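About Ollari

Ollari is a small firm that supplies and services humidity control equipment for archives, record stores and private libraries. The office and workshop share one building. The workshop handles calibration, repair and sensor replacement; the office handles surveys, quotations and reporting.

The firm was set up by Morven Lennox, who had previously managed the paper store of a county record collection, and Knut Mühlbauer, a ventilation engineer. Morven Lennox remains responsible for surveys. Knut Mühlbauer runs the workshop and signs off each calibration certificate.

What we do

Most of our work concerns rooms that were not built to hold paper: basements, converted garages, upper floors under slate roofs. A survey begins with loggers left in place for 30 days. Readings are taken every 15 minutes and stored on the logger, so no network connection is needed at the site. At the end of the period we issue a report with the full data set, a plan of the room and a schedule of recommended work.

Where equipment is required, we fit the Multero range of dehumidifiers or, for smaller cupboards and display cases, passive cassettes. Drainage is by gravity wherever the floor level allows it. Pumps are fitted only in basements.

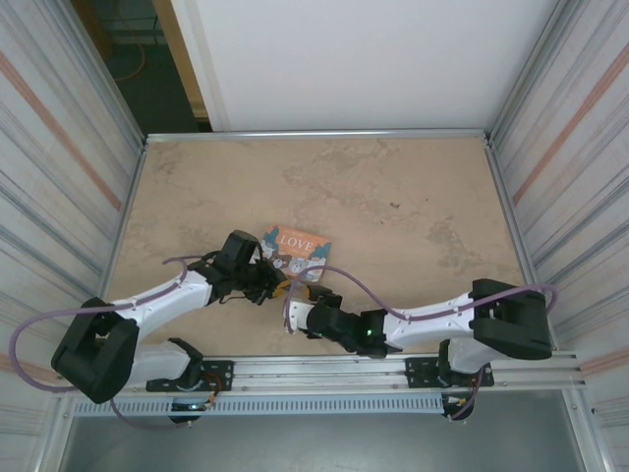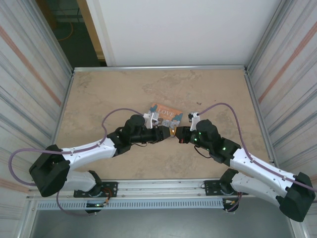
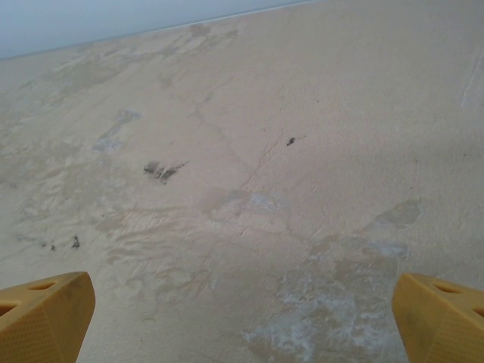
Calibration

Loggers are returned to the workshop once a year. Each is held over saturated salt solutions at a low, a middle and a high reference point, and the error at each point is written on the certificate. A logger that drifts outside its stated tolerance is fitted with a new sensor and tested again before it goes back. Clients may send in loggers bought elsewhere, provided that the sensor can be removed without cutting the case.

The workshop currently holds calibration records for 1,854 loggers. Records are kept for the life of the instrument and are supplied on request to the registered owner.

Service contracts

Contracts run for a full year from June. They cover one site visit, filter changes, a check of the drain line and the annual calibration of all loggers on the schedule. Call-outs outside the planned visit are charged by the hour. Sites within 200 miles of the workshop are visited by our own staff. More distant sites are served by Reinholz, who use our procedures and return their visit sheets to us for filing.

Brutidari

Brutidari is our reporting software. It reads logger files, marks any gap in the data and plots temperature against relative humidity for each room. It is included in every service contract and is not sold separately. Reports can be saved as plain tables for use in other programs.

Contact

The office is open from 8.30 am to 4.30 pm. Loggers sent by post should be packed with the batteries removed and a note of the site name and return address. Visits to the workshop are by appointment.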